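29th October

Slept badly, got up at six and finally finished the blackberry jam I'd had in the freezer since August! It came out a bit runny (I never trust the saucer test) but it tastes lovely, and I've got more jars than shelf now. Essam Lamrani rang while it was boiling, wanting to know if I'd still do the Skornden walk with him, and of course I said yes before looking at the forecast. Rain, all of it.

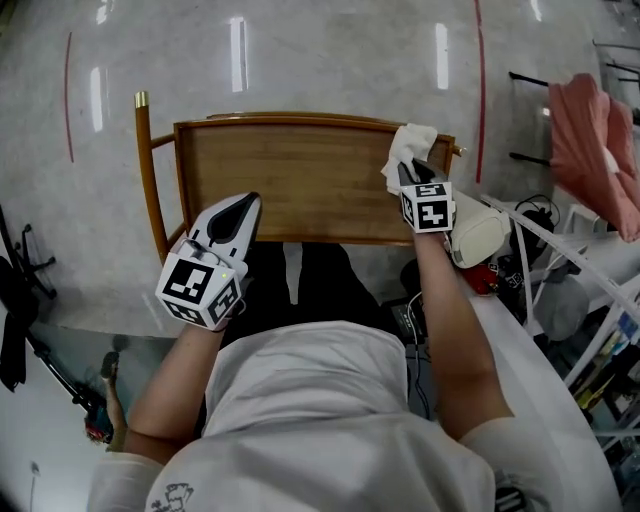
Page 23

Boots are by the door, anyway. Need new laces, and thick socks if the market has any. Must ask Essam which bus, the 30 or the 658, as I got it wrong last time and ended up in Nadar.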